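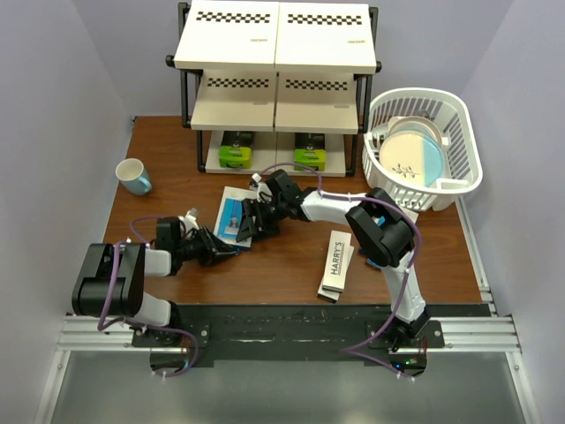 Isine two-arm bench kit – four weeks in, notes and questions
Kits and Services > Tabletop arms

kerf_loss
Original poster

We took the Isine kit on the 60-day evaluation from Baltcombe. Both arms on the wide black beam, beam on the near edge of the table, walls on the other three sides. The test task is tidying: books, boxed goods on the three-tier shelf, a mug, plates in the basket. Teleoperated first, then a trained policy on the same layout.

Mechanical. The beam is stiff enough. With both arms extended I can't get visible movement at the base mounts by hand. Joint backlash is worst at the wrist and grew slightly during the first week, then stopped. Base bolts needed retorquing once.

Grippers. The pointed fingers are good on box edges and poor on a flat book. A closed paperback lying on the table has to be pushed until an edge lifts, or pinned with one arm and picked with the other. We ran 99 trials of two-arm book pickup with the policy and got 44 clean lifts. Most of the misses were the second gripper arriving late.

Cabling. One purple cable per arm, over the wrist, past the elbow and down in a long loop by the base. It works, but the loop is left to the user and the manual has one drawing for it. I would like to hear what others do.

Software. Calibration takes longer than the sheet claims. The arm-to-arm transform drifts if you power cycle one side only, so cycle both.

Questions:
1. Has anyone fitted flat or compliant fingers without losing the gripper current limit?
2. Is the Daza tuning service worth the money for this kind of task?

plinth44
Re: Isine two-arm bench kit

Flat fingers fit. Same two screws. You have to redo the gripper zero or the closed position reads as an obstruction and the limit trips on every grasp. After that the limit behaves as before. You lose reach into narrow gaps, so check your lower shelf tier before you commit. With those green and black boxes sitting under the middle tier I would expect trouble on the far side.

oxbow
Re: Isine two-arm bench kit

44 out of 99 says very little without the start conditions. Was the book placed at the same spot and angle every time? Was the rest of the table reset? If the clutter moved between trials you are measuring two things.

kerf_loss
Re: Isine two-arm bench kit

Book position varied inside a taped square, tape removed before each run. Angle free. Clutter was reset by hand from a reference photo, so treat it as fixed to within a finger width. Same operator for all demonstrations.

oxbow
Re: Isine two-arm bench kit

Fine. Then I would still not blame the fingers. A late second gripper is a timing problem. Log the commanded and measured positions of both arms on one clock and look at the offset. On our Isine the right arm lagged the left until we moved each base controller to its own port.

tern_and_half
Re: Isine two-arm bench kit

Disagree in part. We have an Ostar and an Isine on identical tables. The Ostar has wider fingertips and worse timing, and it still picks up more books. Fingertip area matters for this object. The Ostar is worse at everything on the shelf, though, and its elbow housing hits the side wall sooner.

On Daza: we paid for one round. They sent back tuned gains and a 4-page report. The gains were better than stock, mostly at the elbow under load. The report was a list of settings with no test data. I would not pay for a second round.

plinth44
Re: Isine two-arm bench kit

I got plots with mine. Maybe ask for them up front. Agree the elbow gains are the useful part.

For the cable – strap it at the forearm and at the base and leave the elbow free. If you strap at the elbow the connector takes the load when the arm folds. Check the hanging part against the table edge with the arm fully retracted.

kerf_loss
Re: Isine two-arm bench kit

Logged both arms on one clock last night. The right arm lags, consistently. Both controllers were on the same hub. Separate ports removed most of the lag. I have not rerun the book trials.

Flat fingers ordered from Baltcombe. They quote September.

oxbow
Re: Isine two-arm bench kit

Rerun with the old fingers first. Otherwise you change two things and we have this argument again.

tern_and_half
Re: Isine two-arm bench kit

Seconded. And please post the failures by type as well as the total. Slips on the cover and missed edges should be separate rows.

kerf_loss
Re: Isine two-arm bench kit

Will do. Old fingers, separate ports, same square, 99 again. I have also asked Baltcombe if the evaluation can be extended, no answer yet.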